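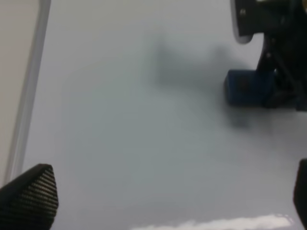 Figure 1. Pale grey tabletop with a matte finish.

3.2 Working surfaces and the reading of small print

The second part of the study dealt with the places in which residents read letters, bills and medicine leaflets at home. Earlier work by the Narulton housing office had treated lighting as a matter of lamp strength alone. Our visits suggested that the surface beneath the page deserves equal attention, and that older residents were well aware of this before we asked them.

Of the 785 households that returned the first questionnaire, 34 agreed to a home visit in Skerndale or Massawe. Each visit lasted 30 minutes and followed the order set out in Section 2. The interviewer asked the resident to sit where they would normally read, and to read aloud a short passage in three sizes of type. The resident then moved to a second surface of their own choosing and repeated the task with a fresh passage.

Residents with dark, polished tables spoke often of glare, above all in the late afternoon. Several had laid a cloth or a sheet of card under their papers. Those with plain, pale surfaces (Figure 1) complained less, although a few said that white paper was hard to pick out against a light table and that they had mislaid envelopes in this way. We did not measure the reflectance of the surfaces, and the remarks should be read with that limit in mind.

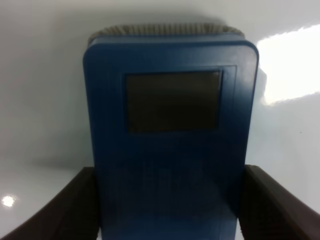 Vol. 5, p. 30

A further point concerns small household devices with display windows. Residents were asked whether they could read the displays on items kept within reach of their usual chair. Many could do so only by lifting the item and tilting it towards a window or lamp. Dark displays set back into the casing were named most often as a difficulty, and the colour of the casing was seldom mentioned. One resident in Massawe kept a written list of the settings she used — in large capitals, taped inside a cupboard door — and no longer looked at the displays at all.

The interview notes were coded by Ebere Chukwu using the Bekusham scheme, with two codes added for glare and for lost papers. Where a remark fitted more than one code, both were kept. Remarks on spectacles were set aside for Section 3.3, as they call for separate treatment by age and by date of last eye test.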